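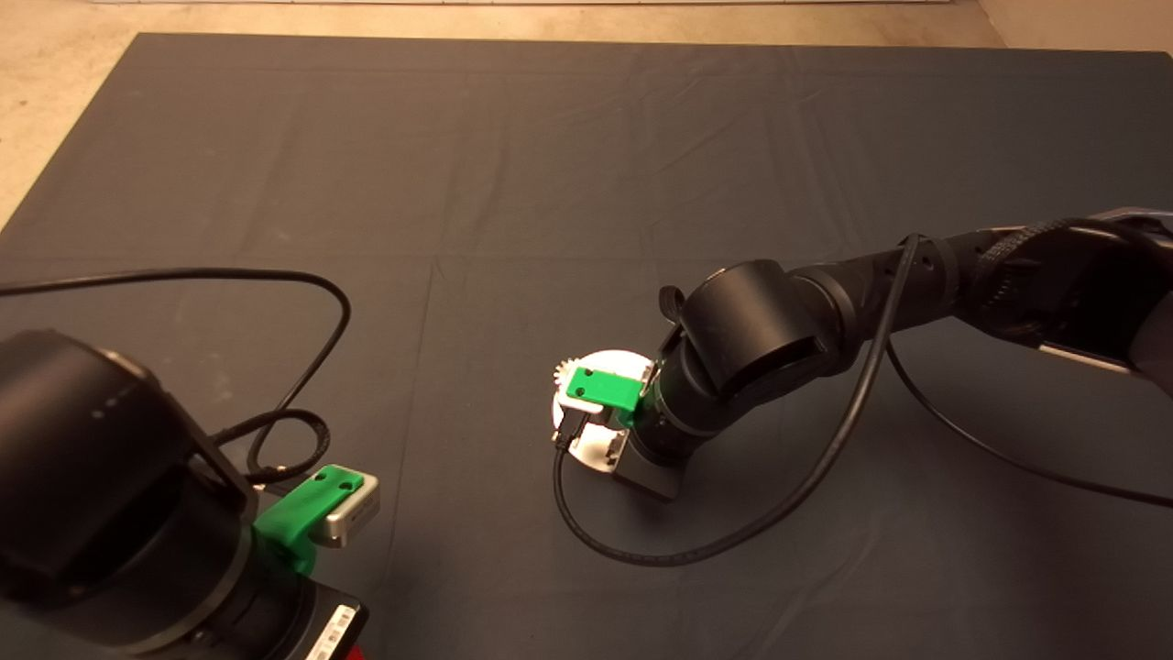 Tips for living with a two-arm bench kit

I've had the Clakell two-arm kit on trial for 60 days now, and people keep writing to ask if it's worth the space. Mostly yes! But the stuff that made it pleasant to use isn't in the booklet, so I'm putting it all down in one place.

Put a cloth on your table. Dark gray is my favorite – it hides grime, it doesn't glare under a warm lamp, and small parts don't skitter off when the gripper misses. Fold creases don't bother the arms one bit, so please don't get the iron out for me. I do shake mine outside every Saturday, and I tug it square again before I start.

Cables are the real housekeeping. The wrist cameras each need a lead, and if you pull it tight the arm will fight it every time it turns. Leave a big lazy loop, then run the arm slowly through its whole reach and watch for snags (my friend Keisha skipped this and lost a connector on day one). Hook-and-loop ties beat zip ties, because you WILL be moving everything again in March.

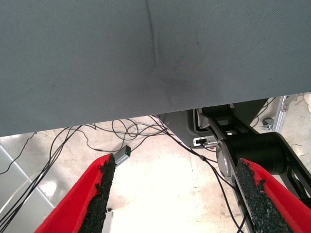

Floor cables get their own rule at my place: black ones go under the table, never across the spot where I stand. I tag both ends with masking tape before plugging anything in. Five minutes of work, and I've thanked myself for it many times over.

Grip pads next. Brush them with a dry toothbrush, no soap, no solvent. Rough pads hold lint like you wouldn't believe, and a linty pad drops dish towels.

What I don't love: the setup menu is slow, and the support line closes at 5. Saeed Bakhtiari there did sort out my calibration trouble in one call, though, so ask for him if you get stuck. Spare pads come in packs of 11 (why 11?) and I'm still on my first pack.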